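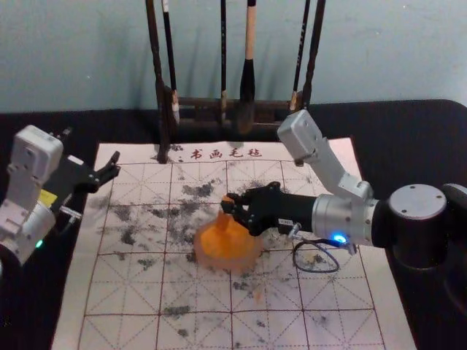 Ticket 757: right gripper lets the grip go during the brush task

2 min read

Status: open, waiting for supplier

The fault is on the right arm of the calligraphy cell at Rilumholm. The gripper closes on the tool, the controller reports "grip OK", and later the grip value drops without any command. The arm does not stop. It continues the path with a tool that is no longer held firmly. The left arm does not show this fault.

The settings are the standard ones from the Dunditz manual. The grip limit is 800 in the Plevetti controller. At the moment of the fault the log shows 210, and no alarm is raised. 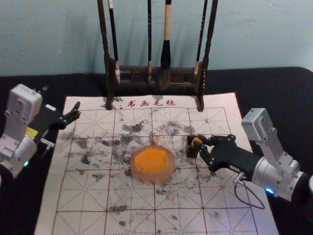 Kamran Heydari
Support technician, robot cells

What I have tried until now:

Restarted the controller. The fault came back in the same shift.

Calibrated the right gripper again. The values looked good in the idle test, but the fault came back when the arm was working over the mat.

Changed the gripper cable for the spare one. After this I ran the task 7 times and the grip dropped in the last run. So I can not say that the cable is innocent, only that a new cable is not enough.
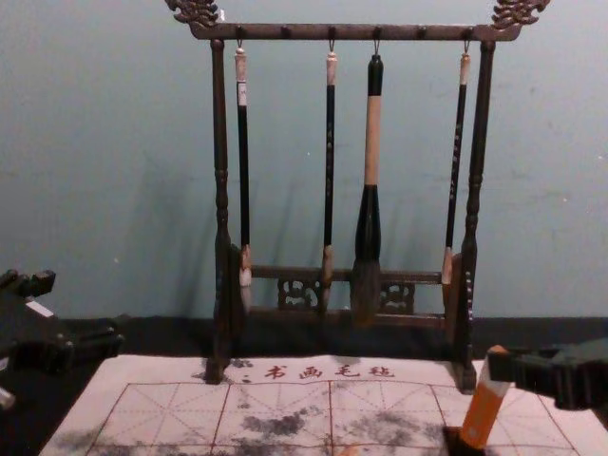 I also made the path slower near the mat, where the tool is pressed down and the load on the fingers changes quickly. The fault has not appeared at the slow speed, but I tested this for one afternoon only and I do not want to close the ticket with it.

For safety, please keep hands away from the mat while the arms have power, also when the controller says "grip OK". Use the stop button before you pick up a fallen tool.

The log is sent to Dunditz support. I asked them why a low value gives no alarm.

Comments

Manouchehr Golestani: Please check the firmware of the gripper too. We had a similar drop on the Tedesco cell in August, and there the alarm was switched off after an update.

Kamran Heydari: Thank you, I will compare the versions tomorrow morning and write them here.

Related tickets
Left arm does not go to home position
Plevetti controller: clock is wrong in the log
Tedesco cell: no alarm after update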